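# Visit report: Skatitz glassworks and the Clillow collection

Filed 2021-05-18. Present: Tegan Nepia, Frøydis Nyberg (Clillow), the writer. 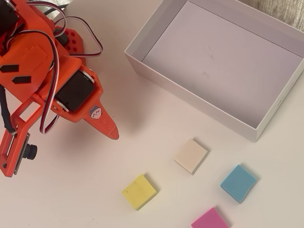 The visit had two purposes. The first was to see the surviving furnace hall at Skatitz, where cylinder-blown sheet was made until the works closed. The second was to compare the works ledgers with the window and vessel glass now stored at Clillow, 18 miles down the valley. We spent the morning at the works and the afternoon in the store.

## Furnace hall

The hall is a single-span stone building with a timber roof, re-slated after the war. The furnace base is still in place. It is circular, brick-lined, and stands over a cross-shaped flue that runs out to both long walls. The flue can be entered from the north side by anyone willing to crouch. I went in as far as the crossing, where the vault has dropped and is propped with steel.

Seating for eight pots is visible in the siege. Earlier accounts give six. Nepia pointed out that two of the seats are narrower and cut into older brick, so both numbers may be right for different periods. A crust of spilled glass covers the floor between seats three and five. It is dark green where thick and close to colorless on the thin edges, with a good many small stones in it, probably from the pot wall.

The swinging pit is on the east side. It has been filled to within a foot of the top and boarded over. Its length was recorded in an old survey, and the boards agree with that figure. A cylinder of the size listed in the ledgers could have been swung there without trouble, though the blower would have needed a platform, and the sockets for one are present in the pit wall.

The flattening kiln is gone. Its position is marked by a patch of vitrified floor and one iron door frame, which has been rehung the wrong way around.

## Ledgers

Three ledgers survive, kept in the former pay office. They are in fair condition. The second has water damage through the last quarter and should not be opened flat.

The entries follow one pattern:

- date of founding
- pot number
- weight of sand, alkali, lime and cullet
- name of the gaffer
- crates passed and crates refused

The batch entries are more useful than I had been led to expect. Cullet runs high in the early years and then drops sharply when the works changed its alkali supplier. The refusals rise at the same point and stay up for 14 months. The clerk's word for the fault is "cordy", which I take to mean visible striae. He uses "seedy" separately for small bubbles, so the two faults can be tracked apart.

One name needs work. "Sultana" appears against pots two and seven from the middle of the first ledger onward. Nepia had read it as a person. Nyberg thinks it was a trade name for an amber glass, and the batch supports her – those pots carry added sulfur and charcoal, and no gaffer is named on the same lines as having that surname. I would accept her reading for now.

## The Clillow store

The store holds 1,119 catalogued items attributed to Skatitz. Attribution is mostly by descent through local families, with a smaller group recovered when the chapel was reglazed. Nyberg had set out a selection on padded trays.

Sheet glass first. The chapel quarries show the straight, parallel bubble lines expected of cylinder glass. Thickness varies across a single pane by more than I have seen in comparable English material. Several edges still have the grozed finish, and two carry a scratched tally.

The vessel glass is a mixed group: jugs, rolling pins, a run of small inkwells and a number of friggers. Some of the jugs are certainly not Skatitz work. The handles are attached from the bottom up, a late practice, and the metal is too clean. I noted the catalog numbers for Nyberg, who had doubts about the same pieces.

Four amber bowls are the most interesting items in the store. If "Sultana" is a glass color, these are the candidates. The color is even, with a slight red cast in the foot where it is thickest. All have a ground pontil. One is cracked from the rim and should not be handled again until it has been supported.

## Jirden mold

The iron mold from the Jirden sale was brought out at the end. It is a two-part hinged mold for a ribbed body, with 18 ribs. The sale description put it at Skatitz. I could find no mark on it beyond a filed notch on each half, presumably for alignment. The ribbed jug in tray six has the same number of ribs, but its shoulder is steeper than the mold would give. Reheating and tooling could account for part of the difference. I would leave the attribution as unproven.

## Sampling

Nyberg will allow surface analysis of the four bowls and of loose chapel fragments. Nothing is to be cut from complete objects. Waste from the furnace floor may be sampled freely, with the location of each piece recorded on the hall plan. Nepia took a first group in April, and those are bagged and labeled.

The budget allows for 220 readings. I suggest the following split: most on the chapel fragments, where there is a known installation date, then the floor waste, then the bowls at three points each – rim, wall and foot.

## Practical notes

The hall has no electricity past the door. Bring lamps and spare batteries. The flue is to be entered by one person at a time with a second at the mouth. Ledger two needs a cradle, and the pay office does not have one.

Photographs of the ledgers come to 400 files. Pages 31 to 34 of ledger one are out of focus and will have to be taken again.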